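Stesine Two-Finger Gripper, Soft Goods Kit

By Eglė Mockus
November
4 min read
19 comments
61 shares

If you've ever tried to get a parallel gripper to pick up a napkin, you know why I was so happy when the Stesine kit went on our shop page. I've been running it on the bench next to the Pollton we've sold forever, and I have opinions (of course I do!).

First, what you get. The kit is the gripper body, two long fingers, a bag of rubber tips in soft and firm, the adapter plate and a cable that is finally long enough to reach past the wrist without stretching. The Pollton comes with short flat jaws and one kind of pad. Great for boxes, great for bottles, and it will hold a metal block all afternoon. Cloth is where it gets grumpy. The jaws are wide, so they push the fabric down flat before they close, and half the time they come up with a wrinkle so thin it slides right out.

So I did 40 picks with each one, same cloth, dropped on the table in a heap every time. The Stesine missed 2. The Pollton missed 19, and I was being kind to it – a corner that hung on for a second and then let go still went down as a pick. Both grippers had their out-of-the-box force setting, and I used the soft tips on the Stesine.

What I like most is how little room the fingertips need. They come together in a narrow V and take hold of a fold right at the end, so you can go after one ridge in a pile and leave the rest of it alone.

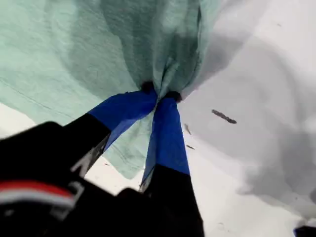

Urbonaitė wrote in after trying the same kit on bath towels and wasn't as sold on it as I am: the soft tips were fine on thin stuff, but anything with a thick hem made the fingers spread, and the firm tips worked a lot better once the force was turned up. Fair point! I only had light cloth on the bench, so if towels are your thing, start with the firm ones.

A few gripes from me, too. The tips are a pain to swap, you really want small pliers and some patience. The adapter plate fits the Skosgate arm straight away, but on anything older you'll be drilling. And the software opens the fingers all the way between picks unless you tell it otherwise, which wastes time on every single cycle (the setting is under Motion, then Idle width – I looked for it in the wrong menu for most of a morning).

Would I swap out a Pollton for it? For boxes, no way, keep what you have. For laundry, napkins, shirts, anything floppy, yes, and I'd order a second bag of soft tips while you're at it.

Spare tips are sold by the bag, and the cable can be ordered on its own.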